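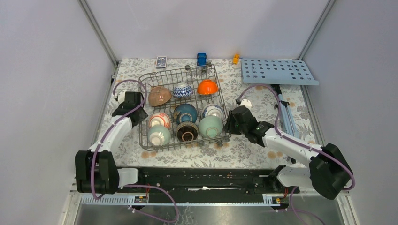 **Two-arm cell: how do I stop the cable snagging when both wrists turn in?**

Posted by **rackandruin**, August 2024

Hello all! I look after a little two-arm cell at the Trercombe makerspace and I'm having the best time with it, but I've hit a snag (literally) and would love some help.

The set-up: two arms side by side at the front, both reaching in over a table with pale walls on either side and one across the back. The table has a leafy flowered covering on it. The job at the moment is handling a wire dish rack full of bowls, one gripper on the left side and the other near the right front corner. Each arm has a purple cable that loops up over the gripper, comes down past the wrist and then runs along the arm to the base.

It works nicely at slow speed. When I turn the wrists in towards each other to close on the sides of the rack, though, the loop on the left arm sometimes drops low enough to touch the bowls. Last week it hooked itself behind a bowl's foot and tugged. The arm stopped on its own, nothing broke, but I'd like it never to happen again!

I've already tried a shorter loop. That was worse – at full wrist turn it pulled tight and I got a comms fault on joint 6. The fault log says 3,503 cycles since I last had the cables off, if that matters.

Two smaller things while I'm at it:

- There's slack cable lying across the toothed rail under the table edge at the left base. Is that a problem if the bases aren't being moved?
- How often do people re-check where the two arms think they are in relation to each other? I did it in May and not since.

Thanks in advance. I'm self-taught and learning loads from this site.

---

**Miroslava Urban**

What a lovely job to have! I ran a pair like this for a couple of years at Viltirness and the cable loop was the first thing I ever got properly right, so let me pass on what I did.

The length of the loop matters less than where you hold it. If the only fixed points are at the gripper and down by the big joint, all the slack in between goes wherever gravity wants it, and with the wrist turned in that's down onto your bowls. Add one more hold partway along the white section of the arm. I use a soft hook-and-loop strap, never a zip tie, done up just loosely enough that the cable can slide through when you pull it by hand.

Then set the loop like this:

1. Power off, and support the arm before you release anything.
2. Turn the wrist by hand to the furthest point your job uses. Don't bother with the joint's full range, you'll end up with miles of spare cable.
3. Pull through enough cable that there's a gentle curve with a finger's width of give at the plug.
4. Do up the strap, then turn the wrist all the way the other way and watch the loop. It should stand up and away from the gripper. If it flops towards the rack, give the cable half a twist at the plug end and try again.
5. Power up and run the whole job at a crawl with the rack empty. Bowls go back in once you've seen it go through 3 times without touching.

Your joint 6 fault does sound like the plug being pulled. Have a good look at it while you're in there – if the little latch has gone white or bent, change the cable now. They're cheap and you'll stop worrying about it! I swapped mine at more than 990 hours and the old one was going stiff by the connector.

About the rail: yes, please tidy that up. Even if you never slide the bases on purpose, one day you'll loosen a clamp to shift one along and the cable will be in the teeth. I clip mine to the outside of the mounting, well clear of the red wires so I can still get at those.

---

**Skulovier_Dan**

Just tape it to the arm. Worked for me.

---

**p_Šťastný**

Please don't tape it. The glue creeps in warm weather and then the cable can't slide at all, so you're back to the fault you had with the short loop.

Miroslava has covered the cable better than I could. On the arm-to-arm check: I do mine every 1,028 cycles, an odd number that came from an old counter and I never changed it. The quick version takes ten minutes. Put a pointed pin in each gripper, bring both tips to the same spot over the middle of the table and see how far apart they are. Do it again close to the back wall, where any error in the base angle shows up more. If the tips miss by a millimetre or so I leave it for a job like yours, and if it's any worse I do the full calibration.

Definitely do it after you've moved the cables, too. It's surprisingly easy to lean on a base while you're fiddling about under there.

---

**rackandruin**

Brilliant, thank you both (and Dan)! Strap went on tonight and the left loop stands up beautifully now. The latch on that plug was slightly bent, so a new cable is on order and I'm keeping the speed down until it arrives. Pins missed by nearly two millimetres at the back, so full calibration is the next job – really looking forward to it.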